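Planance Support
Ticket: Thumb values in exported episodes do not match what the hand does on screen
Product: Anlow (simulated demonstration recorder)
Opened by: Noman Mughal
Opened: 15/01/2021
Site: Harnivby
Priority: Normal
Status: Resolved

Original report

We are recording demonstrations in Anlow for a pan task. The operator drives the simulated right arm and hand, and each attempt is saved as one episode. We exported a batch of 49 episodes to train a first model and the thumb is wrong in all of them.

In the viewer the thumb follows the operator's glove. In the exported file the thumb column goes to its closed value in the first few steps and stays there until the end. The other fingers look fine. The arm joints look fine. The model we trained on this keeps its thumb shut the whole way, so it gets to the pan and can't take hold of anything.

What I have tried so far:

Exported the same batch again. Same result.
Exported a single episode. Same result.
Recorded a new episode with a different glove. Same result.
Restarted the recorder and loaded a clean task file. Same result.

The recorder runs at 30 steps per second. We have not changed that.

Reply from support

Thanks for the detail. Two questions before we look further.

Which hand profile is loaded? It is listed at the top of the session log, just under the task name. Also, are you exporting measured joint positions or commanded ones? They are separate boxes in the export window and both can be ticked.

Please attach one session log and one raw episode. Use the raw file, before export.

Reply from Noman Mughal

Hand profile is Strömberg, right. Only commanded positions are ticked. We train on commands so I never looked at the other box.

Log and raw episode attached. I exported it again with both boxes ticked. The measured thumb moves the way it should. The commanded thumb is stuck at closed, same as before. So the hand is doing one thing and the file says it was told to do another.

Reply from support

That narrows it down. We can see the same thing in your raw episode, so the export is not at fault. The wrong number is already there when the episode is written.

The Strömberg profile has 2 thumb channels, one for swing across the palm and one for curl. The glove sends both. Your task file was made from an older template that has room for only one. The simulator reads the glove directly, so the hand on screen is correct. The recorder reads through the task file, gets the swing value where it expects curl, and clips it to the top of the range. That is your closed thumb.

To check this on your side:

1. Open the task file and find the section for the right hand.
2. Look for the thumb lines. If there is one line, it is the old template.
3. Record a short episode with the thumb moved slowly from open to closed and back.
4. Plot commanded and measured thumb curl together. With the old template the commanded line will be flat.

To fix it, replace the right hand section with the one from the current template. Keep your own pan position, camera and reset settings. Then restart the recorder — reloading the task is not enough, the channel list is only read at startup.

Reply from Noman Mughal

There was one thumb line. I swapped in the new section and restarted. The slow thumb test now gives two curves that sit on top of each other, with a lag of 2 steps between command and measurement. I assume that lag is normal.

Before recording again I went through the approach with the thumb over the pan, as that is the part the model got wrong.
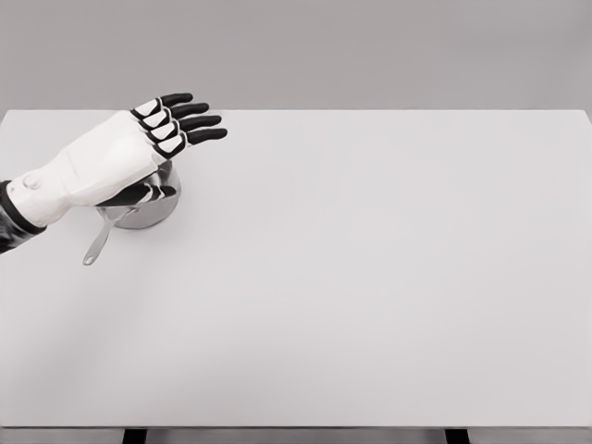
I compared both thumb channels against the viewer at several points in the approach and they agree. Swing and curl are now separate columns in the export, so our loader needed a small change to accept one more column per hand.

One remaining question. Can the old episodes be saved? It took roughly a day of operator time to collect them and I would like to keep what I can.

Reply from support

The lag is normal at your step rate.

For the old episodes, partly. The commanded curl was never written, so it can't be recovered. The measured curl is in the raw files. You can export measured positions, shift them back by the lag, and use them in place of the commands. This works while the thumb is moving freely. Once it is pressing on something, the measured value stops at the contact and the command would have gone further, so a model trained on it will tend to grip too lightly. We suggest using the old episodes for the reach only and cutting them before first contact. The contact flag in the raw file gives you the step.

We have also asked for a warning at startup when a hand profile has more channels than the task file. It is logged as a separate request.

Reply from Noman Mughal

Cut the old set at first contact and kept it for the reach. New full episodes are being recorded with the corrected file. The first of them exported with the thumb opening and closing as expected. Fine to close this.

Ticket closed by support. Cause: outdated hand section in task file.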